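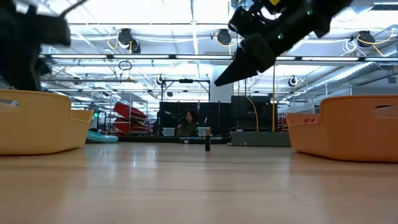
Brurkard, avril

Vos questions sur les paniers et le rangement au sol

Depuis que j'ai raconté ici comment je trie mes petites affaires, je reçois plein de messages (merci !). Je réponds à ceux qui reviennent le plus souvent.

Pourquoi deux paniers et pas un seul grand ?
J'ai essayé le grand bac, je vous jure. Au bout de 3 jours je vidais tout par terre pour retrouver un feutre ! Avec deux paniers orange face à face, j'en garde un pour ce qui reste dans la pièce et l'autre pour ce qui repart ailleurs.

Le plastique, ça ne raye pas le parquet ?
Chez moi non, mais je soulève toujours, je ne pousse jamais. Le bois clair brille pas mal sous les néons, alors la moindre trace se voit. Un coup de balai avant de poser les paniers et c'est bon.

Tu laisses vraiment des choses debout au milieu ?
Le temps de trier, oui. Je pose l'objet entre les deux paniers, je me décide, je range. Si j'hésite plus d'une minute, il va dans celui des départs, tant pis pour lui.

Les poignées découpées, ça tient ?
Très bien tant qu'on ne charge pas trop. Je m'arrête à environ 3 kilos par panier, après ça me scie les doigts. Pour les livres, prenez une caisse, vraiment.

Et les boîtes translucides sur le banc ?
J'adore ces boîtes ! On devine ce qu'il y a dedans sans les ouvrir, et posées sur un banc bas on fouille assis. Mon dos vous dit merci.

Que faire des gros trucs gonflables ?
À dégonfler si vous ne vous en servez pas de la semaine. Pour tout ce qui s'empile, une étagère en métal suffit largement.

Où trouver les mêmes paniers ?
Aucune idée de la référence, désolé, l'étiquette est partie depuis longtemps. Regardez la forme : un bord arrondi et une vraie fente pour passer la main.

Une question qui manque ? Laissez-la en commentaire, je complète la page de temps en temps.

Cyrill Wallner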